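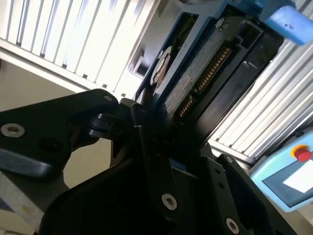 Robotic drive handling is the use of robot arms to move hard disk drives and their carriers during testing, repair and recycling. It is a branch of small-parts handling, and is often cited in discussions of which shop-floor chores machines can take over from people.

Background

Tape libraries have used mechanical pickers for decades, but these work in closed cabinets with fixed slots. Open-bench handling is harder. A drive in a carrier weighs up to 700 grams, has few good gripping surfaces and carries an exposed connector that must not be touched or bent.

Methods

Most cells use a two-finger gripper that closes on the long edges of the carrier. A camera near the wrist finds the edges and corrects the approach angle. Insertion is done under force control – the arm pushes lightly, searches for the slot and stops if resistance rises too soon.

Trials

The Druvanlow cell, installed at the Costigan repair works in Rondomton in January, was set to load and unload a test rack of 20 bays. Loading took 70 seconds per drive, slower than a trained worker. Unloading was quicker and needed less help.

Limitations

Removing carrier screws, peeling labels and sorting mixed bins are still mainly manual jobs. Similar limits apply in the home, where objects vary more and are seldom held in trays. Cells of this kind remain supervised, with an emergency stop within reach of the operator.

See also

Bin picking
Force control
Tape library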